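Robot arm now does the CPU pulls at our refurb shop. What happens to the bench techs?

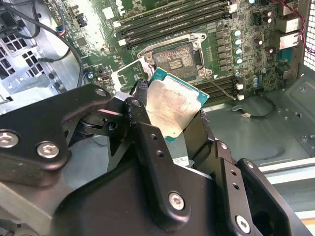
Processor held over the open socket, old paste still on the lid.

We strip workstations at Presik, over 70 a week. Until September three of us did every processor by hand. Now the arm has that step and I mostly load cases and clear faults. Pay is the same so far. Has anyone been through this? Should I ask for a new job title?
Ruwan Khondokar

Yes, ask, and get the fault clearing written into it. At Biswas we went from pulling chips to running the cell, and for a year the paperwork still said bench tech. I got 3 days of training after I put the request in writing. My wrists are better. The work is duller, and you talk less because everyone is at their own station. Keep doing some boards by hand or you lose the feel for it.
Steinar Holst

depends on the boss. ours cut hours to 30
wukau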